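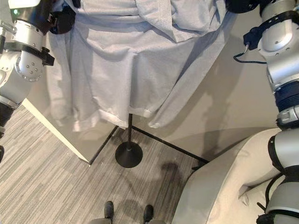 Vulach garment stand, black, round base: my review after one summer

Rating: 4 out of 5
Written by Romana H., Telstead

I bought this stand in June for our small sewing and repair room. Before, I used a hook on the door, and each time a client came in, the work fell on the floor. I paid 40 dollars, and 316 people had already left a rating in the shop, most of them good.

What I like first is how little place it takes. There is one thin pole and one flat round disc on the floor, no legs going to the sides. With a light gray-blue garment on it, the pole shows only under the hem and the cloth hangs free above the carpet. For me this is important, I check hems by eye and I need to see the line all around.

It stands well on our striped carpet. On the tiles in the hallway it is less quiet, the disc makes a small sound when you touch the garment. My colleague Rima glued four felt dots under it and now it is fine.

Putting clothes on is easier with two hands, one at each side of the top, and then you let the rest fall down. Wrinkles do not go out by themselves, of course. A long coat still needs the steamer, and I would like to have a second hook for the steamer hose.

Now the bad things. The screw that joins the pole to the base became loose two times, and the key in the box is very soft metal. Also the black paint shows every bit of lint. For a heavy winter coat I would not trust it, I tried one in September and the pole was leaning.

I compared it with the Bultora stand, which has a wider base and costs more. If you hang only light things, the Vulach is enough.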